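Kodaveo Sequencer – Set-up Guide
Section 4: First patch, clock and recording
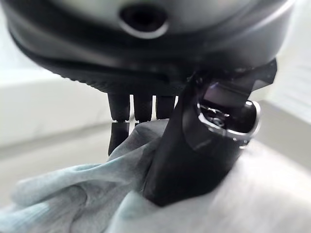
Read section 3 first if the unit isn't powered up yet. This part assumes you have the Kodaveo on, a synth next to it, and some way of hearing the synth. Headphones are fine.

Rev. 18 March 2019. Replaces the December sheet, which had the clock table upside down. If you printed that one, bin it.

Written by Ustyna Demchenko, with corrections from Indrek Kairys and a lot of complaining from Leszek Witkowska, who plays slow music and needs things to stay in time for an hour.

4.1 What you need

Kodaveo, current firmware (1297 or later, see 4.7)
One synth with MIDI in, or one with CV and gate
MIDI cable, or two short mono patch cables
Stereo cable to your mixer or interface
Something to record into

A second synth is nice for 4.5 but you can skip it.

4.2 Connecting a MIDI synth

1. Turn down the mixer. All the way.
2. MIDI cable from OUT A on the Kodaveo to MIDI IN on the synth. OUT B works too but it starts out muted, see note.
3. Audio from the synth to the mixer. Left only is OK for now.
4. Synth on. Kodaveo on. Mixer up last.
5. Hold SETUP, turn the big knob to CHAN, pick the channel your synth listens on. Most come set to 1.
6. Let go of SETUP. Press any step key. You should get a note.

No note? Check the channel again. Then check the cable isn't in THRU. It's in THRU more often than you'd think.

Note: OUT B is muted after a factory reset. Hold SETUP and tap B to open it. The B light goes from red to green.

Caution: don't unplug the MIDI cable while a sequence is running. The synth may never get the note off and you'll have one long note until you press PANIC (SHIFT + STOP).

4.3 Connecting a CV/gate synth

1. Mixer down again.
2. CV 1 on the Kodaveo to the pitch input. Gate 1 to the gate or trigger input.
3. Set the CV switch on the back. Up is volts per octave, down is the other kind. Check your synth's own manual if you're not sure which it wants.
4. Let everything warm up. Old oscillators drift, give them twenty minutes.
5. Hold SETUP, turn to TUNE. The Kodaveo sends a steady A.
6. Tune the synth to that. By ear or with a tuner.
7. Turn to SPAN. Now it goes back and forth between the low A and the high A. If the high one is flat turn the trim screw for that output a hair clockwise. Sharp, other way.
8. Go back to TUNE and check. Then SPAN again. You usually need a couple of passes.

Caution: the trim screws are small and they don't have a stop. Use a plastic tool, and don't force them.

Caution: CV outputs are not audio outputs. Do not plug them into a mixer or headphones. Loud click at best, dead speaker at worst.

4.4 Your first sequence

The unit ships with demo patterns in bank 1. Leave them or wipe them, up to you. We'll use bank 2.

1. Press BANK, then 2.
2. Press CLEAR twice. The first press asks, the second one does it.
3. Press LENGTH and tap step 8. You now have an eight step loop.
4. Press REC. Play eight notes on the step keys or on a keyboard plugged into MIDI IN. It moves on one step for each note.
5. For a rest, tap REST instead of a note.
6. Press REC again to get out.
7. PLAY.

That's a sequence. Probably a bit stiff. Things to try while it runs:

Gate length. Hold a step, turn knob 2. Short notes bounce, long ones smear into each other.

Slide. Hold a step, tap SLIDE. It glides into the next note. Only works on MIDI if your synth has portamento turned on.

Transpose. Hold SHIFT and press a key. The whole loop moves on the next first step, so you don't have to hit it dead on time.

Skip. Hold a step, tap SKIP. The loop gets shorter by one. Skip a step, un-skip it a few minutes later, and people think you've written a second section.

Note: the changes are live but they are NOT saved. See 4.6. Read 4.6 before you make something you love.

4.5 Two tracks, different lengths

This is what most people buy the thing for. Two loops of different lengths running against each other, so the pattern takes ages to come back round.

1. Get your first loop running as in 4.4. Length 8.
2. Press TRACK, then 2.
3. Set the output for track 2. SETUP, OUT, pick B or CV 2.
4. LENGTH, tap step 7.
5. Record seven notes. Keep to the same scale as track 1 or you'll hear about it.
6. PLAY. Both tracks start together, then move apart.

With 8 against 7 they line up again after 56 steps. Slow the tempo down and that's a good stretch of music from fifteen notes. Leszek's piece Udell is built on this, plus a pad and a lot of tape echo. It runs the full side and the two loops are never edited, he only works the filter and skips a step now and then.

If it gets too busy:
– put rests in track 2, more than feels right
– drop track 2 an octave
– set track 2 to DIV 2 so it runs at half speed

Want them to come back together on command? Hold SHIFT and tap PLAY. Both tracks jump to step 1 on the next beat. Good for endings.

4.6 Saving

The Kodaveo does not save by itself. Turn it off and the unsaved stuff is gone.

1. Press STOP. You can save while playing but there is a small hiccup in the clock, don't do it on stage.
2. Press SAVE.
3. Pick a slot. Lit slots are full, dark ones are free.
4. Press SAVE again. Wait for the display to say DONE.

Caution: don't cut the power before DONE. You can lose the whole bank, not just the one pattern.

To back up to a computer, connect the USB cable, hold SETUP, turn to DUMP, press PLAY. The backup comes out as a sysex file and any sysex program will catch it. Name the files something usefull. "backup final 2" is no help a year on.

4.7 Clock and sync

Check the firmware first. Hold STOP while you switch on. The number shows for a couple of seconds. Anything from 1297 up is fine. 1279 has a bug where external clock slips by a step after a long run. The two numbers look alike on that small display so read it twice. If you have 1279, update before you go on, instructions are in section 9.

Kodaveo as master (easiest):

1. SETUP, CLOCK, INT.
2. Set your other gear to external or MIDI clock.
3. Press PLAY on the Kodaveo. Everything should start.

Kodaveo as slave:

1. SETUP, CLOCK, MIDI or PULSE.
2. For PULSE, plug into CLOCK IN and set the pulses per step with knob 3. Start at 1 and go up if it's running too fast.
3. Press PLAY. The light blinks, it's waiting.
4. Start the master.

Note: if you sync to a computer, use the computer as master only if you must. The timing wanders when it's busy. Recording with the Kodaveo as master and lining up the audio afterwards sounds tighter.

Note: tempo can go very low. Below 30 the display shows a small L. Not an error.

Using a Vornadex delay: patch CLOCK OUT to its tap input, set DIV to 4 for quarter notes. Hryhorii Nazarenko sent in a dotted setting that works nicely with eight step loops – DIV 3, feedback just under halfway, high cut well down.

4.8 Recording the result

1. Set levels with the loudest bit of the sequence, filter fully open. Leave plenty of room. Peaks at half scale are fine.
2. Start the recorder before the Kodaveo.
3. Play for longer than you need. First few minutes are usualy you finding your feet.
4. Don't stop on a mistake. Carry on, trim later.
5. Let the last echo die all the way before you stop the recorder.

One synth per channel if you can. Reverb on its own channel, or print it if you're sure. Nazar Polishchuk made the whole of Lysenko in stereo straight off the mixer and it's a lovely album, so don't let a lack of inputs hold you up.

Hum? Try all the gear on one power strip. Still there, swap the audio cables to balanced ones where the gear allows. Don't lift the ground on anything. Ever.

4.9 Quick fixes

Notes stuck: SHIFT + STOP.
Starts, plays one note, stops: LENGTH is set to 1.
Track 2 silent: OUT B muted, see 4.2.
High notes out of tune on CV: do SPAN again, 4.3, once it's warm.
Double notes: synth is echoing MIDI back. Turn off its local or THRU setting.
Waits forever on PLAY: clock is set to external with nothing coming in.
Display shows 1878: memory check failed at start-up. Switch off, count to ten, on again. If it comes back, dump what you can to the computer and write to us before doing a reset.

Next: section 5, chaining patterns into a song.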